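Trying out gripper pads at the kitchen table

If you have a small arm at home and you're wondering which fingers to put on it, my advice is to leave the test blocks in their bag and use whatever you already own. I've now been through 2 sets properly, the Goledex and the Tuken, and I learnt far more from the things that live on our table than I ever did from foam cubes.

Start with something that squashes. A plastic water bottle is lovely for this, as you can hear it crackle when the grip is too strong. Do it once full and once with a third left in, and have a tea towel ready! The Goledex pads held a full one nicely but left a dent. The Tuken ones were gentler, though they did let it slide if I lifted quickly.

Then try thin, flat things. Cork coasters are a real nuisance – they look so easy – and you'll want to bring the fingertips right down to the wood and close them slowly. I set my Olix controller to 34 for closing speed and haven't touched it again. Cardboard boxes come next, the sort a coffee grinder is sold in, and after that a tissue box, which caves in at the sides if you're even slightly greedy.

A few other things worth passing on:

Wipe the pads with a barely damp cloth before each session. Dust from cardboard makes them slippery, and you'll blame the motor.

Keep a notebook. I write down the object, the pad and whether it dropped, and I change one thing at a time.

Pads do wear out. My Goledex pair went shiny after 700 grips, and the Cervantes shop reckons on 3,000 for the Tuken, so the dearer set may well be the cheaper one if you practise as much as I do.

Leave glass until last, and put a folded blanket down first. 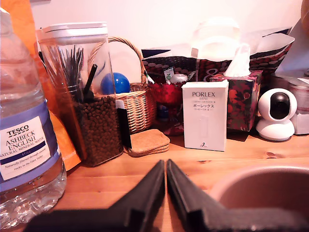
Marian: I had the same trouble with the Tuken pads sliding on bottles. Mine got much better when I slowed the lift and left the grip setting alone. Do you find the Olix forgets its settings when you unplug it? I have to type mine in again every morning.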